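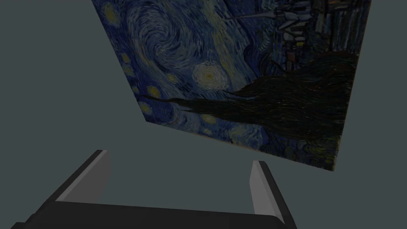

Jeanie Nisbet asked, after the last report, why the night readings at Lerkenach were being taken at all when the grant was written around daytime visitor numbers. Her point was that the original proposal mentions sky brightness only once, in an annex, and that the cost of the meters had been entered under general equipment.

The annex reference is to condition 4 of the award, under which lighting changes on the path network have to be supported by measurements before and after the work. The meters have been moved to their own budget line from this period onward.

Lerkenach dark sky path: progress for the period to the end of May

1. Baseline measurements

Baseline readings are complete at 25 stations between the Lerkenach parking lot and the Rusunach turnoff. Each station was read on moonless nights with the meter held at chest height and pointed straight up. Readings taken under thin cloud were thrown out and repeated. Two stations near the Rusunach farm road remain unreliable due to a yard light that switches on with movement -- these are flagged in the data file and left out of the averages.

The darkest readings are on the upper section, past the second gate. The brightest are at the parking lot, as expected, where the existing floodlights face outward over the road.

2. Fixture replacement

Nolleck delivered the first batch of shielded fixtures in the second week of the period. The brackets did not match the existing posts: the bolt spacing was drawn from the old survey, which predates the post replacement. Torquil Tennant had adapter plates cut locally at a cost of $2,370, charged to contingency. Nolleck has agreed to supply the second batch with the correct bracket at no extra charge.

Fixtures are now mounted along the lower section. They are wired but run on a temporary timer, set to switch off at 11 p.m. The permanent controller is on order. Color temperature was specified as warm white throughout; the delivered units were checked against the data sheet and accepted.

3. Access and landowners

The access agreement with the Pringle property has been signed by Fiona Pringle and returned. It covers foot access to the upper stations after dark but excludes vehicles during lambing. The Rusunach agreement is still in draft. Innes Shearer has asked for the wording on gates to be changed, and the revised text went out on Friday.

4. Budget

Spending is about 2 percent over profile for the period, entirely from the adapter plates. No change to the total award is requested. Contingency remaining is sufficient for the second batch, provided that trenching at the parking lot does not hit rock. Trial pits there have not been dug.

5. Risks

-- Controller delivery. The supplier has moved the date once. If it moves again, the post-installation readings will fall in the short summer nights and will have to wait for fall.
-- Yard light at Rusunach. A replacement shielded unit has been offered to the owner. No reply yet.

6. Next period

Complete the upper section, dig the trial pits, install the controller, and close the Rusunach agreement. Repeat readings will use the same stations and the same meter, recalibrated beforehand. The raw data file can be sent on request.

Nayeli Varela
Project lead, Lerkenach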